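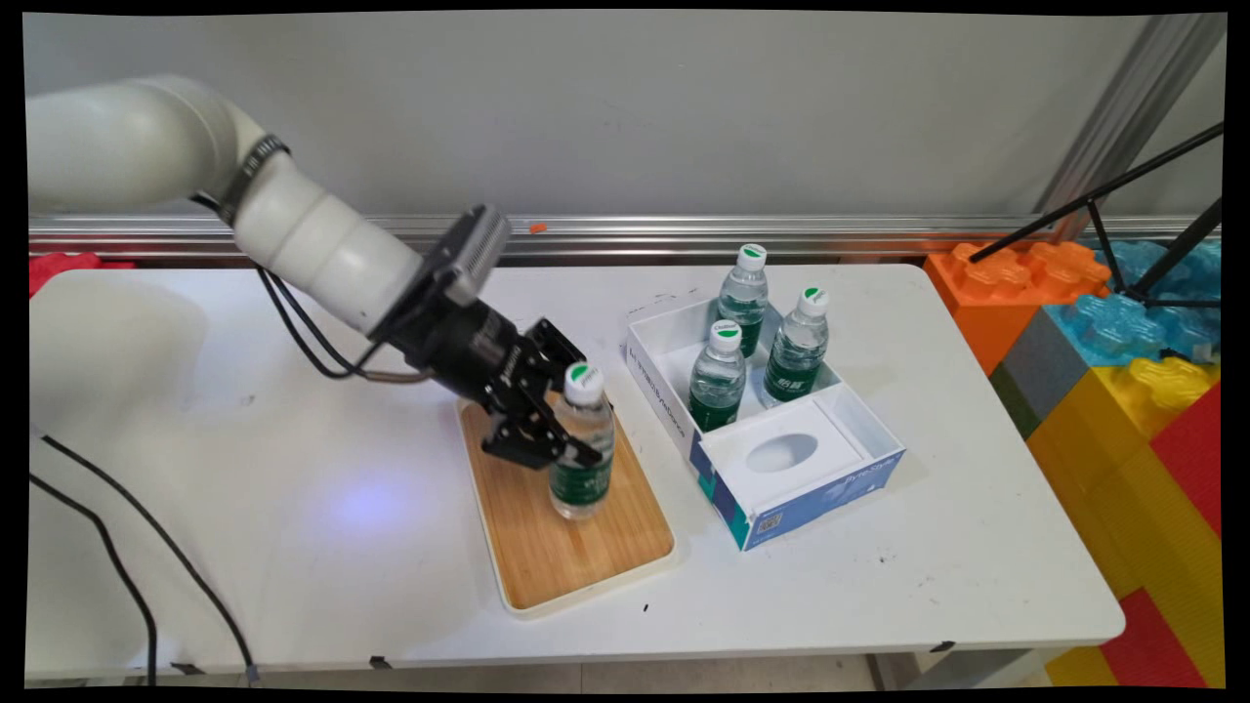 How to Plan a Day Trip to Rakarance Canyon

Rakarance Canyon can be done in one day from the highway towns on either side, but the day goes much better with a little planning. The road in is slow, the ranger station keeps short hours, and the lower trail is in full sun from mid-morning on. The steps below follow the order in which you will need to do things, starting the evening before.

Step 1. Check the road

There are two ways in. The north road from Virier is paved the whole distance and is 91 miles from the last gas station to the canyon rim and back. The south road through Cirkix is shorter on the map, but the final stretch is gravel and gets rutted after rain. A regular car can manage it in dry weather if you keep your speed down. Rental companies often exclude gravel roads from their coverage, so read your agreement before you choose.

Call the ranger station's recorded line the evening before. The recording is updated after each storm and gives the status of both roads. It does not cover trail conditions, and for those you will have to ask in person.

Step 2. Fill up and pack the night before

Top off the tank in Virier or Cirkix. There is no gas at the canyon and none on the way. The store in Virier opens at six and sells sandwiches, ice and sunscreen, but the line is long on summer mornings, and most people will save half an hour by shopping the night before.

Carry all of your drinking water with you. The tap at the picnic area is shut off for much of the year, and the one at the rim has been capped. Plan on a gallon per person for the day if you are walking the lower trail, and half that if you are staying on the rim. Leave a reserve in the car for the drive home.

Other things worth having:

- a paper map, as phones lose their signal a few miles past the turnoff
- a hat with a brim
- a light jacket for the rim, where the wind picks up in late afternoon
- small bills for the entry envelope
- a flashlight, if you mean to stay for sunset

Step 3. Arrive early and pay at the station

The parking lot at the rim has 153 spaces. On holiday weekends it is full by nine, and after that cars are held at the lower gate until someone leaves. Aim to pass the gate by eight.

Payment is by envelope. Fill in your license number, tear off the stub and put it on the dashboard with the number facing up. Annual pass holders skip the envelope but still need to hang the pass from the mirror. If the station is open, go in and ask which parts of the lower trail are clear. The exhibit room is small and takes ten minutes. It has a good relief model that makes the side canyons easier to understand once you are out there.

Step 4. Do the lower trail first

The trailhead is at the east end of the parking lot, behind the restrooms. The path drops 1,458 feet to the creek bed in a series of long switchbacks. Going down takes most people an hour and a quarter. Coming back takes about twice that. Turn around by ten-thirty in summer wherever you happen to be.

If the full descent is more than you want, there are two good places to stop. The first is the stone bench at the fourth switchback, with a view up the main canyon. The second is Sitthichai Overlook, a flat shelf of rock on a short spur to the left. The sign for the spur is easy to miss on the way down – look for a low post right after the trail crosses a patch of red gravel.

Dogs are not allowed below the rim. Bicycles are not allowed on any trail.

Step 5. Have lunch on the rim

The picnic area is a five-minute drive west of the main lot. The tables on the north side have shade until early afternoon. Pack out your trash, as the bins are only emptied twice a week and the ravens know how to open them.

Families with small children may want to make this the main part of the visit. There is a level loop of under a mile that starts at the last table, and strollers can handle it except for one short sandy section near the end.

Step 6. Drive the rim road in the afternoon

The rim road is one-way and climbs 2,000 feet above the picnic area before it comes back around to the gate. Allow an hour and a half with stops. There are six pullouts. The third and the fifth have the widest views, and the fifth is also the best place to see the old mining road on the opposite wall. Trailers are not permitted past the second pullout, and there is a turnaround there.

Once you are on the upper half you cannot go back, so use the restroom at the picnic area before setting off.

Step 7. Leave before dark, or plan for sunset

Deer and cattle wander onto both roads after dusk. If you are leaving by way of Cirkix, try to be off the gravel while there is still light. If you want to stay for sunset, use the main lot, take the north road out and expect to drive slowly for the first hour.

When to go

April and October are the most comfortable months. In July and August the lower trail is for early risers only. Winter days can be clear and pleasant, but the rim road closes with the first snow and may stay closed for weeks at a time.

Last updated June 18, 2020

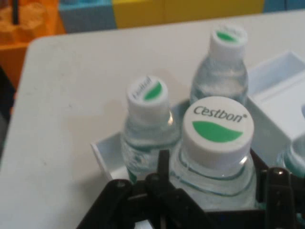
Comments

Marisol Lozano
We took the south road last week in a small sedan and had no trouble, but it was slow going. Allow at least an extra forty minutes. The post for the overlook spur has fallen over, so count the switchbacks. It is between the sixth and seventh.

desertwalker
Is the recorded line still working? I called twice and got a busy signal.

Marisol Lozano
It worked for me in the evening. Try after seven.

Guest
Thanks for the note about trailers. We would have found out the hard way with our camper. Can you leave one at the main lot for the day, or is there somewhere by the gate?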